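Search this site Enter your keywords Go

Finbarr Heffernan has the kettle on before I've got my coat off. He looks after the small robot cell at Kernville, at the far end of a building that went up in 1962 and still has the draughts to prove it, and I'd been pestering him since May to let me come and watch him do the weekly check. He gave in on a Sunday (8/16/20, if anyone's keeping a record) when the place was quiet and he could talk without being called away every five minutes.

I'd come expecting grease and spanners. What I got was a man squinting at little black-and-white squares.

"People think it's all motors," he says. "The motors are grand. I hardly ever touch the motors. It's where things are that gives you trouble – or where the robot thinks they are, which might be a different place altogether."

The squares are markers, and every part that matters in the cell has at least one stuck to it. A camera reads them, the software works out where each part is sitting and which way it's turned, and the arm goes off and picks it up. When a marker gets scuffed or starts to lift at a corner, the answer comes back a little bit wrong, and a little bit is plenty when your fingers are made of metal.

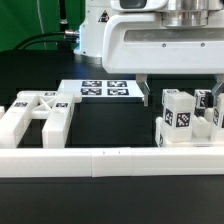 The arm over its tagged blocks, with the four-marker board lying flat in the background.

Finbarr starts with the cables every time, before he lets anything move. He follows each one along with his hand and gives the connectors a gentle wiggle. I asked what he was feeling for and he had to think about it.

"Anything that gives, really. You get to know how stiff it ought to be. Peadar showed me that – Peadar Hayes, he had this job before me – and I thought he was codding me. Then one morning the arm stopped dead halfway across the table and it was a connector you could have pulled out with two fingers. We'd spent most of a day blaming the software!"

After that comes the flat board with the two rows of markers on it. He uses it as his yardstick. Its position is written down in a logbook (a proper paper one, hardback, with tea on it) and if the camera's reading doesn't agree with the book he stops and sorts that out before looking at anything else. The last entry when I visited was number 1437. I flicked back through a few pages and a good half of them just say "OK, F.H."

"Those are the best ones," he says. "Gøran Backlund wanted me to put it on a spreadsheet. I do both now, to keep him happy, but it's the book I look in."

Then there's the fixture, the white plastic piece that holds the blocks. He takes the blocks out, runs a dry cloth along the slots and puts them back with the markers facing the way the program expects. It's fiddly, and he hums while he's at it. I had a go with one and got it in the wrong way round, and he very politely didn't say anything until I'd noticed.

The bit I found most interesting was the close-up work. Finbarr pulls up the view from down by the gripper on his screen and goes through it slowly, and this is where he gets fussy. He's after dirt, mostly.

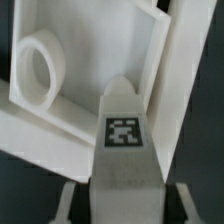 Down at the gripper: the marker on its housing, and a greyish smudge lower down.

"I'd be looking at that, now," he says, tapping the screen underneath the marker. "The marker's fine, you can see the edges nice and sharp. But that dull patch, I wouldn't want it creeping up. If it got over the black border you'd be in bother, the camera needs the border."

So what does he clean it with? A damp cloth, then a dry one, and that's your lot. He tried something stronger once on an old housing and it took the print off the marker as well. "Refilwe still brings that up," he says. Refilwe Potgieter writes the programs for the cell, and from what I gathered the pair of them have a long-running and mostly friendly argument over whether a bad pick is his fault or hers.

He keeps spare markers in an envelope in the drawer, and there were 13 left when he counted them for me. Changing one is a ten-minute job if you're careful. The old one is peeled back slowly, any glue is rubbed off with a thumb, and the new one goes down from one edge so there's no bubble under it. After that he does the board check all over again, even if the part he changed was nowhere near the board.

I wondered if that was overdoing it. "Probably," he says. "It takes two minutes, though. And I've leaned on the table to do the job, haven't I?"

The last part is a slow run. He has the arm go through the whole routine at a crawl with his hand resting by the stop button, and we stood there and watched it without saying much. It's oddly restful. He told me nearly 366 of these slow runs have gone into the book since he took over, and he's stood through every one of them.

Before I left I asked what he'd change if somebody handed him the money. I thought he'd say a newer arm.

"A better lamp," he says. "And a stool that goes up high enough. I've asked Brendan twice about the stool."

I rang Brendan Mac Giolla a few days later to check a couple of names, and mentioned it to him. He says the stool is on order.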